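Prilto는 소형 로켓 발사장의 일정과 기상 대기 기록을 모아 둔 데이터셋입니다. 발사 기록보다 연기 기록이 훨씬 많습니다. 업계 사정을 아는 분이라면 놀라지 않으실 겁니다.

## 구성

- `windows.csv`: 발사 가능 시간대 400건
- `holds.csv`: 카운트다운 중단 기록과 사유
- `sites.csv`: 발사장 3곳(Jollo, Dunleavy, Vurkument)의 기본 정보

시각은 전부 UTC입니다. Jollo 발사장은 초기에 현지 시각으로 적어 보냈고, 어느 행이 그랬는지는 발사장에서도 모른다고 합니다. 의심스러운 행에는 `tz_flag=1`을 달았습니다.
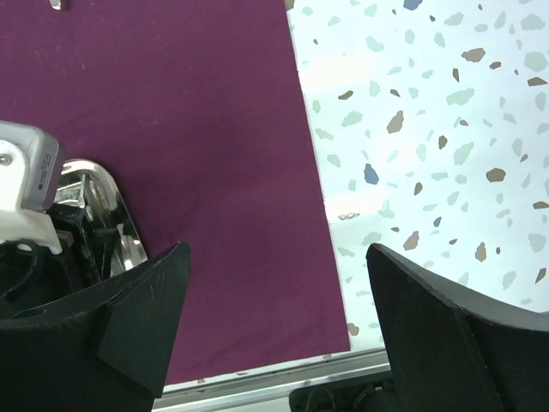 *테라초 무늬 상판과 자주색 천*

## 중단 사유 코드

| 코드 | 뜻 |
|---|---|
| W | 기상 |
| R | 안전구역 침범(대개 어선) |
| G | 지상 설비 |
| X | 기타 |

코드는 4개뿐인데 Dunleavy 쪽은 거의 모든 것을 X로 보냅니다. 비고란을 꼭 같이 읽으세요. "바람이 좀 그랬음"도 X로 들어와 있습니다. 원문을 고치지 않는다는 원칙 때문에 그대로 두었습니다.

## 알려진 문제

- Vurkument의 1월 기록은 풍속계 교체 기간과 겹쳐 풍속이 전부 0입니다. 평온한 겨울이었다는 논문은 쓰지 말아 주세요.
- 같은 발사가 2번 들어간 행이 남아 있습니다. `launch_id`로 걸러 쓰시면 됩니다.
- 발사장 좌표는 정문 기준입니다. 발사대 위치를 물어봤더니 정문 주소가 왔습니다.

## 사용 조건

연구와 교육 용도는 자유입니다. 실제 발사 판단에는 쓰지 마세요. 출처는 "Prilto 발사 대기 기록"으로 적어 주시고, 오류는 이슈로 올려 주시면 다음 판에 반영합니다. 다음 판 일정도 발사 일정처럼 밀릴 수 있습니다.

최종 수정: 2018년 4월 17일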